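What Is a Track Relay?

Have you ever passed a note to a friend while you were both running? Then you already know the hardest part of a relay race! Four runners share one race, and they share one stick too. The stick is called a baton, and it has to get all the way around with the team.

At the Hilville school meet every September, the relays come last, and they are the loudest races of the day. Everybody lines the fence and yells (me too!).

How the pass works

The runner bringing the baton is the incoming runner. The one waiting is the outgoing runner. The outgoing runner starts running before the baton gets there – that way the team doesn't have to slow down. 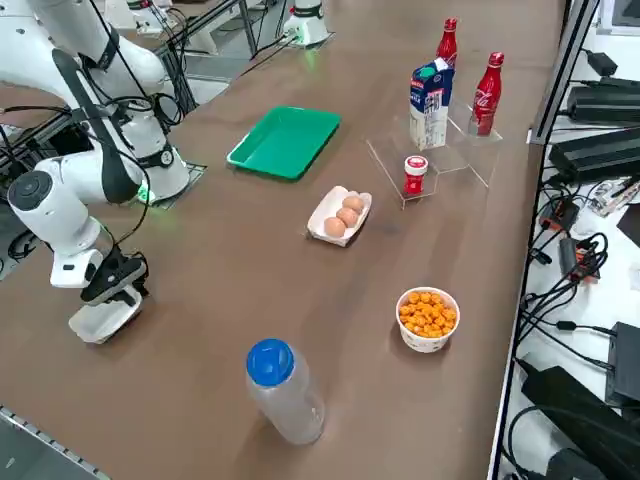 Then the incoming runner shouts "Stick!" and the other runner reaches a hand back. In the short, fast relay, most runners don't even look behind them. They just trust that the baton is coming!

The pass has to happen inside a marked part of the track called the exchange zone. If it happens outside the zone, the team is out of the race.

What if somebody drops it?

Don't panic! Pick it up and keep going, as long as you don't get in another team's way. Meinir Gwilliam's team from Undport dropped theirs one year and still came in third.

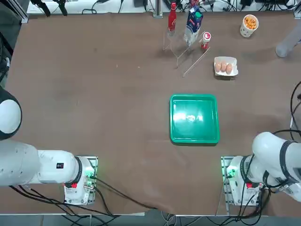 Try it yourself

Find three friends and a cardboard tube. Stand in a line, all facing the same way, and pass the tube from back to front. Start standing still, then try it walking, then jogging. Swap places so everyone gets to go last – that runner is called the anchor, and it's a great job!

Comments (3)

Ffion Trevor: We did this at recess with a paper towel tube. It got very squashed.

Grasso Kid: can you do one about hurdles next

Room 66: Our class likes yelling STICK the best!!

More to read
Why Runners Lean at the Finish
How Long Is 200 Meters?
Long Jump: Run, Leap, Sand!
Field Day Games from Kevness School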